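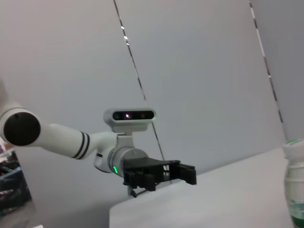

The researcher who runs the Zamness project at Kassab talks about grasping the way other people talk about bread dough, with a lot of hand movement and a fair amount of affection. We had agreed on a short chat and it went on through two pots of coffee.

The question the group set itself is simple enough to say out loud. When a robot reaches for something it can partly see through, how does it decide where the thing is? "Depth cameras love a cardboard box," she told me. "Give them a clear bottle and you get holes in the data, or you get the wall behind it."

Their method is to have the arm take 3 looks from different angles before the fingers close, and to treat the places where those looks disagree as a clue. "We used to throw the disagreement away as noise," she said, laughing. "All those months! And it was telling us where the plastic was."

In October they ran the method on 27 household containers, and it found a usable grip on 22 of them. The plain single-look version, which she is still rather fond of, did noticeably worse. She is careful about the ones that failed, most of them very thin cups, and she would like to spend the spring on those.

I asked whether it was slow. "Oh, it is," she said. "The extra looks add up to 2 seconds, and if you're standing there waiting, you feel every bit of it."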